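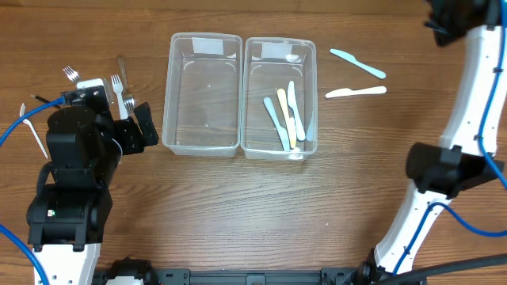
Does sorting the cutlery really save time?

Grown-ups say it does. Forks in one bin, knives in the other, and you'll never have to hunt for a fork again. Maybe. But has anyone at your place ever checked?

Sorting means putting things that are alike together. The tricky part is choosing what "alike" means. You could sort by colour, so a pale blue knife goes nowhere near a white one. You could sort by what things are made of, with metal forks in one bin and plastic forks in another. Most people sort by shape. That doesn't make it the only right way.

Clear bins are meant to help because you can see what's inside. Labels are meant to help too, but a label is only as good as the person who reads it.

Try a test. Mix up 11 forks and knives, then time how long it takes to find 3 forks. Sort them and try again. Don't forget to add the time you spent sorting! Is it still faster?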